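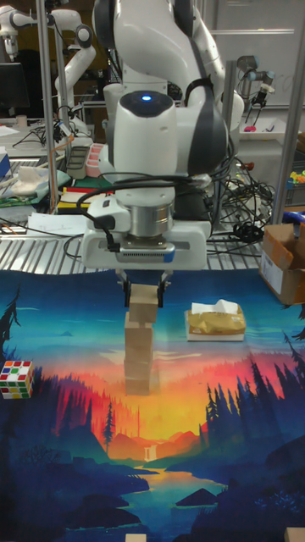
Intro to Materials: Unit 4 Notes
Wood and Moisture

Wood takes in water from the air and gives it back. It keeps doing this after it has been cut, dried and made into something. The amount of water is given as moisture content (MC):

MC = (wet weight - dry weight) / dry weight x 100

Worked problem: a sample weighs 575 g. After oven drying it weighs 500 g. The loss is 75 g, so MC = 15 percent. Divide by the dry weight. Dividing by the wet weight is the usual mistake on the quiz.

Free water and bound water

Free water sits in the hollow part of the cell. It leaves first, and the wood gets lighter but does not change size. Bound water is held in the cell walls. Shrinkage starts when bound water begins to leave. The changeover is called the fiber saturation point.

Direction of shrinkage

Along the grain: very little, usually ignored.
Across the growth rings (radial): moderate.
Along the growth rings (tangential): the most, often near twice the radial figure.

A square piece can end up slightly out of square when it dries, depending on how the rings run through it. End grain loses water faster than the faces, so small cracks called checks tend to start there.

Before lab

Read the Luangrath handout, sections on sawing patterns and kiln drying. Skip the tables at the back.
Bring a ruler marked in millimeters and a calculator.
Weigh your sample before you measure it. Write the grain direction on one face in pencil.

Lab sheets are due Wednesday, July 10, 2024. Late sheets lose 10 points.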